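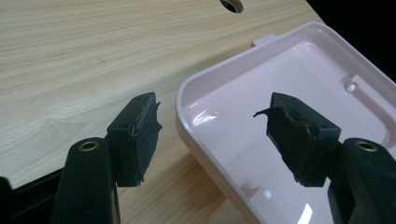 1. Birnance hand-held grippers, long-term thoughts

Right, I promised a few of you this and then went quiet for ages. We've had the Birnance pair (left and right, the full kit) since June 2021 and I've finally got enough use out of them to have proper opinions. Long thread, get a brew.

2. What we paid: £3661 for the two grippers, cables, mounting plates and one spare set of pads. Yes, ONE. More on the pads in a minute because oh boy.

3. Good stuff first. They're lovely to hold! I've got small hands and the Skalum ones we had before made my thumb ache after half an hour. With these I can do a whole afternoon of pick-and-place on the table and still open a jar of pickle when I get home.

4. The fingers themselves are solid. Plain matte black, rounded at the ends, and I've whacked them on the table edge more times than I'd like to admit. No cracks and no wobble.

5. The pads though. The black facing on ours is coming away at the corners, with one strip curled right off like an old sticker, and the right one is in a much worse state than the left. I'm right-handed so I suppose it gets more of the work, but I'd have hoped for better at this price.

6. I asked Birnance and got a nice reply from Kai-wen Leung in support, who said replacements are £18 a pair and the newer glue is "a lot better". Ordered two pairs. They took 15 days to turn up, so if you're buying, put extra pads in the same order and save yourself the wait.

7. Does a tatty pad matter? Depends what you're picking up. For chunky things I barely notice. For thin rims, trays and anything shiny, a loose flap can get between the pad and the thing, and then you're chasing it across the table swearing.

8. Our usual test objects are cheap household plastics. Boxes with handles are brilliant for two-handed work, you can steady with one side and lift with the other, and little clip latches are a proper challenge. I'm still rubbish at them with the left.

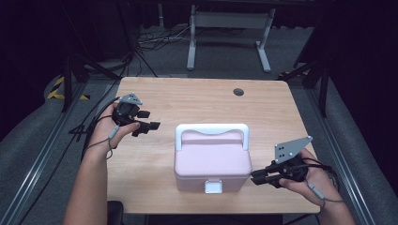

9. Cables! Each gripper has a grey one that runs back over your wrist, with a small connector partway along. Handy if you catch it on something, as it pulls apart there and not at the gripper. But it does sit right where my watch goes, so the watch comes off now.

10. Setup is easy enough. The triangular plates on top come with holes already in them, so you can bolt on whatever you like. The manual is four pages and two of those are safety warnings.

11. Someone asked how it compares to the Yeh kit. I've only had a quick go on one, at the Clanduvholm open day in October. Lighter, nicer trigger, but the fingers felt bendy to me. I did like that the pads just slide off. Birnance please copy this!!

12. Last long session was 74 goes in one sitting and nothing dropped out or needed restarting, which I can't say for the Skalum pair.

13. Would I buy them again? Yeah, I would, with four spare sets of pads in the basket. If you're only doing light stuff now and then, try and borrow a Yeh first and see how you get on.

14. I'll post again when the new pads have had a few weeks of use. If anyone has re-glued theirs at home, tell me what you used, please. I've got a tube of contact adhesive here and I'm a bit scared of it.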